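Breakfast Room and Shared Kitchen: Your Questions
Brerkholm Guest House

What time is breakfast?
The breakfast room opens at 7.00 and we clear away at 9.30. From October to the end of March we open at 7.30. If you need to leave before then, tell the desk the evening before and we will put a packed breakfast in the fridge with your room number on it.

Is breakfast included in my room rate?
It is included if you booked with us directly. Bookings made through Zetbridge are usually room only, so check your confirmation. You can add breakfast at the desk.

Can I make my own toast and hot drinks?
Yes. Bread, butter, jam and tea are put out every morning and you can help yourself. Pastries come from the Lozano bakery and are first come, first served.

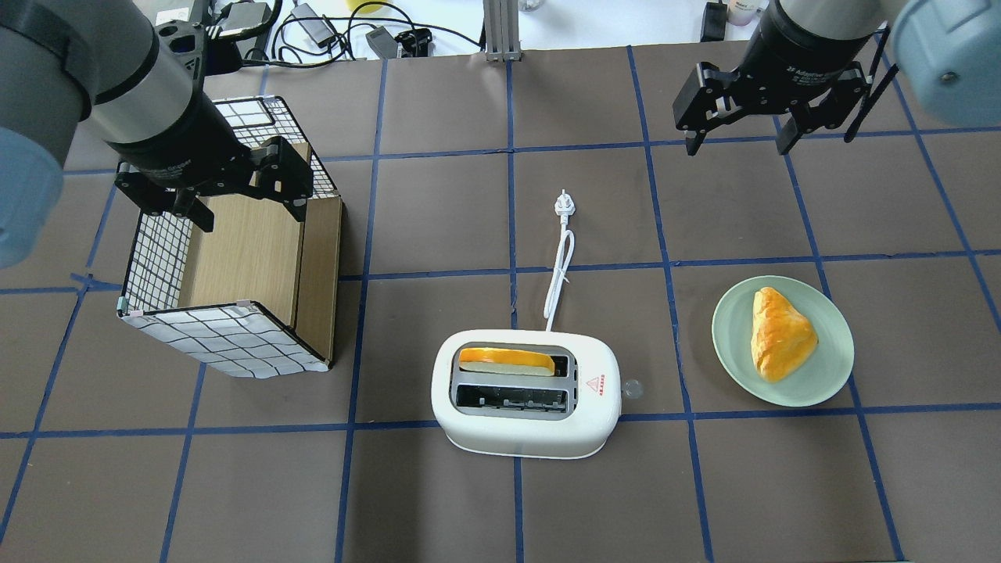
Gluten-free bread is kept in the freezer, top drawer. Please ask for the separate toaster if you need to avoid crumbs from ordinary bread.

Can I use the kitchen in the evening?
Guests staying three nights or more can use it between 17.00 and 21.00. The door code is 2852. Wash up and put things back before you leave. Anything unlabelled in the fridge is thrown out on changeover mornings.

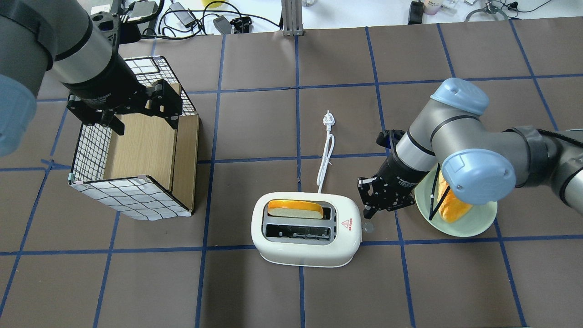
We do not allow deep frying, and the extractor fan must be on when the hob is in use. Camping stoves may not be lit anywhere in the building.

Where can I leave my bags after check-out?
In the cupboard under the stairs, until 16.00. We cannot take bicycles there. Use the Jorix rack in the yard, which has room for most frames but no cover.
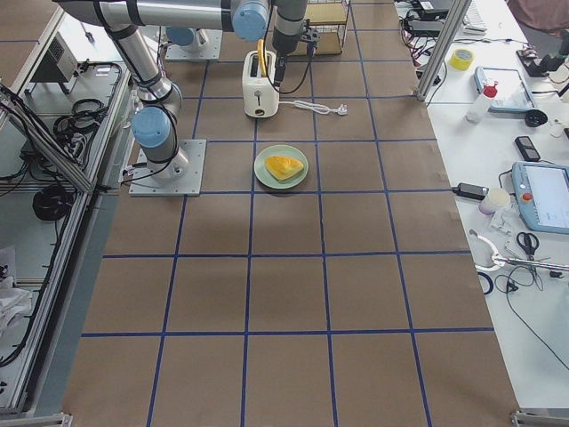
The two-slot toaster.

Do you take dogs?
One dog per room, ground floor only. Dogs are not allowed in the breakfast room or the kitchen. Extra cleaning is charged at 70 kroner.

Is there a deposit?
We hold 200 kroner for the key and return it when you hand the key in. Lost keys are not refunded.

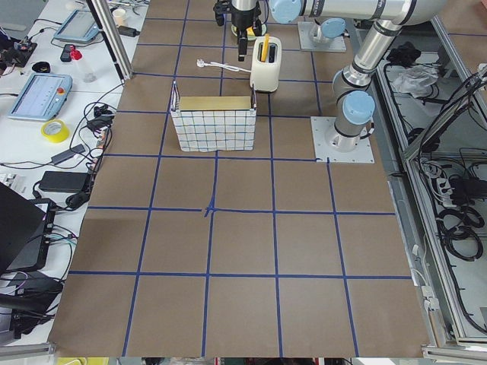
Photo: Brerkholm Guest House

How do I reach you out of hours?
Ring extension 3386 from the phone in the hall. For a late arrival, please let us know before 20.00.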